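Could you be our Saturday-kitchen sort of person? (Part-time cook wanted, Tostness Hall)

Hello! I'm Rajkumari, I run the lunch club at Tostness Hall, and I'm looking for a cook to share the stove with me from April. It's a paid job, it's part-time, and it comes with as much soup as you can carry home. I've never written an advert before so I'm just going to tell you what the work is like and you can decide whether it sounds like you.

We feed 40 people at a sitting, 2 sittings a week. Mostly they're retired folk from the village and the farms up the Skoltport road, plus a few parents with little ones and whoever's working on the harbour wall that month. They pay what they can into the tin by the door. The food is plain but it isn't dull. I cook a lot of dal, because my mum did and because it goes a long way, and Angus Merrick (who's been cooking with me up to now and is off to live near his grandchildren, the traitor) does fish pie, mince and tatties and a bread pudding that people have been known to phone ahead about. You don't have to make the bread pudding. You'll be asked about it, though.

What you'd be doing

You'd come in at half past eight and we'd have a cup of tea and look at what's turned up. A fair bit of our veg is given to us, so the menu has to bend. Last month we had more leeks than I ever want to see again. Then it's peeling and chopping till ten, ovens on, tables out, and serving from half past twelve. We eat with everyone else once the plates are out, I'm quite firm about that! Washing up is shared and we're normally locked up by three.

You'd plan one of the two menus each week yourself and do the order for it with Pathak, the wholesaler in Skoltport. They deliver the afternoon before, so somebody has to be there to let the van in, and we'd take that in turns. The food budget is 200 pounds a week across both lunches. I'll show you how I make it stretch.

Who I'm after

Somebody who has cooked for a crowd before, whether that was a school, a pub, a boat or a very large family. I'm not fussed about certificates except food hygiene, and if yours has run out we'll pay for you to do it again. You'll need to be all right on your feet for a morning and able to lift a full stockpot with somebody on the other handle. It helps a lot if you like a chat, and if you don't mind being told how Mrs So-and-so used to do her custard.

Allergies matter here. We've got two regulars who can't have nuts and one who can't have gluten, and I need to be able to trust you with that when I'm not in the room.

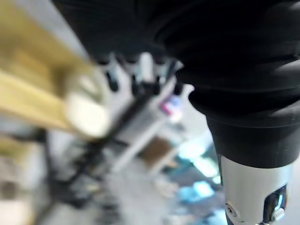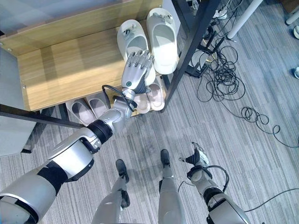
The pay

It's 860 pounds a month, paid into your bank at the end of it, with holiday on top. There are no evenings, and we shut for two weeks at Christmas and the same again in summer. You'd be employed by Sosta, the little charity that runs the lunch club and the minibus, and they're a decent lot who leave us to get on with it. The first two months are a trial on both sides, so if you hate the ovens (the left one runs hot, you get used to it) you can say so and there'll be no hard feelings.

The bus from Skoltport stops at the road end and it's a five minute walk up. There's parking round the back if you drive.

How to apply

Please don't send me a long form. Write me a page, by email or on paper, telling me what you've cooked and who for, and what you'd put on the table for 40 people on a wet day in November. Drop it through the hall door or send it to the Sosta office marked "lunch club cook". I'll ring everybody who writes, and I'll ask the ones who sound right to come in and do a morning with us, which we'll pay you for.

If you'd like a nosy round the kitchen first, come along to a lunch. Turn up for twelve, say you're there about the job and I'll find you a chair. Bring an apron if you fancy staying for the dishes.

Rajkumari Agarwal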